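Clearing the Table: a gallery of the after-supper mess

Home > Kitchen > Galleries > Clearing up

I love food photos as much as anybody, but the part of a meal I think about most is the half hour after it, when everyone has wandered off and the table is all crumbs and cups. So this gallery is for the clearing up! It's a short one on pictures and a long one on talk, because once I get going on dish racks I'm hard to stop.

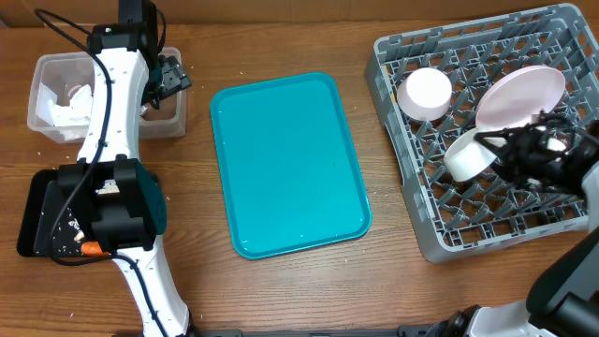

Should you wipe the crumbs off the table before or after you deal with the dishes?

After, for the most part. Moving plates shakes more crumbs loose, so if you wipe first you'll be wiping twice. Get the dishes off, pick up the bigger scraps by hand, and then do one good pass with a damp cloth.

Pink dishes in a gray rack, a teal tray with nothing on it, and crumbs on the warm orange-brown wood. The bit of orange down on the black one looks like carrot to me.

I have a real soft spot for this stage of things. Some of it is sorted and some of it isn't, the tissue is in the bin but the crumbs are all over the place, and you can tell there was food. I like it better than a photo of a spotless counter with a lemon on it.

About our table

Most of what I know about cleaning up I learned in Drindurdale, in a kitchen so small that the table was the counter. Everything happened on it. You rolled dough there, you ate there, and when you were done eating you brought the dish rack to the table, because there was no room next to the sink for anything wider than a sponge. People who visit still think it's odd that I put the rack on the table (the sink is right there! I know!), but I've done it so long that I can't get used to anything else.

What I like about it is that you only carry things once. The plates go from where they were to the rack, and then the rack goes to the sink if they need a proper wash, or stays put on a towel if they've had one. The rack is basically a suitcase for dishes. Mine weighs next to nothing empty and I can carry it loaded if I don't get greedy with the mugs.

Racks, since you asked (you didn't)

I've been through three dish racks as a grown-up. The first was wire, with the coating that peels at the tips, and it left little rusty freckles on everything white. The second was one of those folding wooden ones that looks so nice in the store. It went black in the corners by August and I never got it clean again. The third is plastic and it's the one I'd buy again tomorrow. It came from Kurek, the hardware store on the hill, where they keep the kitchen things at the back behind the paint.

What I look for now is upright prongs all over the bottom. With a grid of them you can lean a plate anywhere, and you aren't stuck using the one row somebody decided was for plates. Big plates go toward the back corner in my house. Bowls I used to stand right side up, until I noticed I was drying the inside of every single one with a towel. Tip them over, or at least lean them. Cups on their sides are fine for a minute while you're still bringing things over, but turn them mouth down before you walk off or they'll have a puddle in them at bedtime.

My own loading order goes like this, and I'm not strict about it:

Plates first, biggest one at the back.
Bowls next, leaning the same way as the plates.
Cups wherever there's a gap.
Forks and spoons last, handles down, knives the other way around.

I do plates first so that I'm not trying to squeeze a wide thing past a bunch of small things. I have chipped a lot of rims learning that one. The pale dishes show chips less than the dark ones do, by the way, if you're the kind of person who chips things.

In praise of a plain tray

Okay, trays. I think a plastic tray with a raised rim is the most useful thing you can own for a table, and they cost almost nothing. Ours were 45 cents apiece at the church sale in Bevstead, and I bought every one they had, in colors that don't go with anything. I use them for carrying, obviously, but also as a sort of parking spot. Anything I can't decide about goes on the tray: the half a roll, the jar lid, the hair clip. Then at the end the tray gets emptied and I've dealt with all the little decisions at once.

The rim matters more than you'd think. A flat board is lovely for cheese, and it's hopeless for carrying crumbs across a kitchen, as my floor could tell you. Rounded corners are good too, since food doesn't wedge into them. If you've ever gone at a square corner with a toothpick you know what I mean.

One more tray thing and then I'll stop. Wash them flat in the sink, both sides, and lean them up to dry. I used to just wipe the top and stack them, and the undersides got a sticky film that glued the whole pile together. It took a butter knife to get them apart!

Where the paper goes

I keep a see-through bin on the table while I'm clearing, just for napkins and tissue. It saves a dozen trips to the trash can, and because it's clear I can see whether something's gone in by mistake. And something always goes in by mistake. We've lost teaspoons that way, and a retainer, and the tiny lid from a salt shaker, which I dug out of the outside trash in my slippers.

Rules for the table bin at my house: paper only, no wet food, and look before you dump. The food scraps go somewhere else (I use an old pie tin). If you mix the two you get soggy paper stuck to the bottom, and then you're washing the bin too, and there goes your evening.

Crumbs, a subject close to my heart

There are crumb-brush people and there are cloth people, and I was raised by cloth people. On a wood table I want the cloth barely damp, wrung out until nothing drips, and I go with the grain. Start at the far side and pull everything toward you. Cup your other hand at the edge, or hold a tray under there, and you'll catch most of it.

Dry crumbs are easy. It's the soft ones that get you, the little bits of cooked carrot and potato that smear if you so much as look at them. Pick those up with your fingers or the edge of a card before the cloth comes anywhere near. A smear of carrot on pale wood will stay orange for a good while, and I say that as someone with an orange place next to where the youngest sits.

And lift things up! Crumbs collect around whatever's sitting on the table. I'll wipe all the way around the bin and feel very pleased with myself, and then I pick it up and there's a neat little outline of bread underneath. Same for the rack, same for the tray.

How long it takes us

We timed it once, at the cabin on Drivar Lake, because there was an argument about it. One person alone with music on took 19 minutes from last bite to dry table. Two people talking took longer, and I won't say which two. The record for a slow one is over 60 minutes, but that was a birthday, and somebody found the leftover cake in the middle of it, so the plates had to come back out.

I don't mind the slow ones, really. Some of the best conversations I've had were with a towel in my hand, looking at a bowl and not at the other person. You can say a lot to a bowl.

A few odds and ends from the comments on the last gallery

Somebody asked what I use on the table after wiping. Plain water most nights, and a bit of dish soap in the water if there was anything greasy. I oil it when it starts to look thirsty, and I don't keep track of when that is.

Somebody else wanted to know if plastic racks get slimy. Mine does if I ignore it. I fill the sink with hot soapy water, drop the whole rack in, and go at the prongs with an old toothbrush while the radio's on. The bottoms of the prongs are the worst part.

And for the person who wrote in about pink dishes and tomato sauce: rinse them right away and you should be okay. If they've already gone orange, try a paste of baking soda and a little water, leave it on while you do the rest of the dishes, and rub it off with a soft cloth. It worked on my mixing bowl and mostly worked on the lunch boxes.

Next up is a gallery of silverware drawers, and I've been promised a look at a really terrible one in Bevstead.

Back to all kitchen galleries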